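Brondent Jaber kit, six weeks in
Posted 1 Oct 2019 by Meriem Ait Brahim

Quick one, I'm meant to be packing for a trip. People keep asking if the Jaber is worth it for collecting demos, so. Short answer: yes if you do two-handed tabletop stuff. Longer answer below.

What you get – two arms, two fingered hands, head camera, wrist cameras, and the Vosex recorder software on a stick. No table. Set up took me most of a weekend, mainly calibration.

We've been doing bowl stacking. Same colour bowls, same table, over and over. 976 episodes kept so far, plus a lot binned.

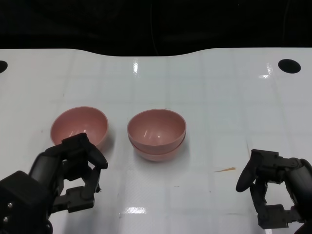

Two nested, one to go. Head camera view.

Hands first. Good. Better then I expected on thin rims, where our old pincher just shoved the bowl along. They're bulky though, and from the head camera they cover whatever you're reaching for. You get used to driving with half the bowl missing. Not sure the model does. We ended up feeding it the wrist views as well and the grasps got noticably better.

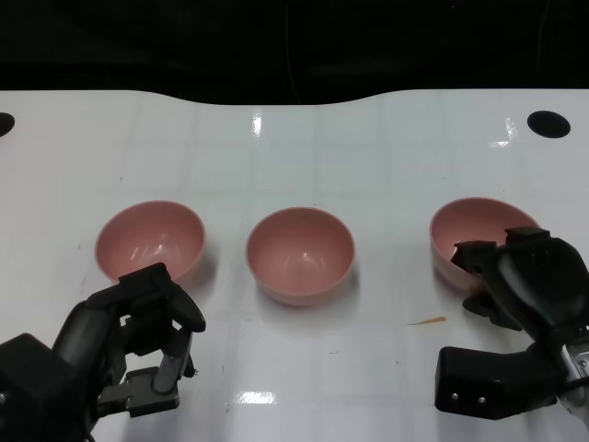
Recording software

Vosex is fine. Start, stop, keep, bin, all on one pedal. Love the pedal. The labelling screen is slow and forgets your task name if you close it, so write it down somewhere. Export to our training format just worked, which I can't say for the Otano package we had before. It crashed on me twice in February on a loaner unit, hasn't since.

One gripe: no reminder to vary your start positions. It'll happily let you record the same layout all afternoon. Your model will then be brilliant at that layout and hopeless at everything else. Ask me how I know.
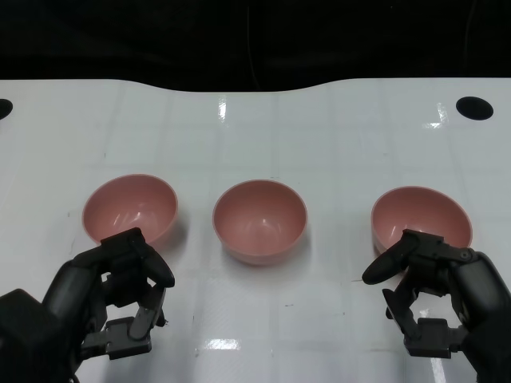
Resets eat more of the day than the demos do, and no kit fixes that. Bowls apart, back to start, hands back, pedal, go. I'd like the software to show a ghost of the last start so I can see what I've changed. A plain row with even gaps is what your hands set out when you're tired, and I have far too many of those. Now I do a batch of rows, then a batch with everything shoved about, and swap operators when we get sloppy. Best run was 31 good episodes without binning one. Very proud of that.

Wrist cameras. Close in, good colour, and they catch the moment of contact the head view loses. They also catch the room – plants, boxes, ceiling lights, the lot. Drape what you can or crop before training. The mounts hold, but check the screws weekly. 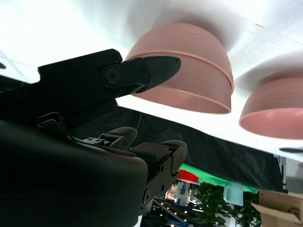

Wrist view, with the fabric drape and plenty of backgound past it.

Other bits:
Shiny table = glare. Go matte if you're buying one.
Cables are too short for a wide bench.
Support answered in 3 days, and the answer was right.
Manual is thin on camera sync. Read the forum post instead.

Would I buy it again – yep. Four stars, lose one for the labelling screen. Will update when we move on to cups.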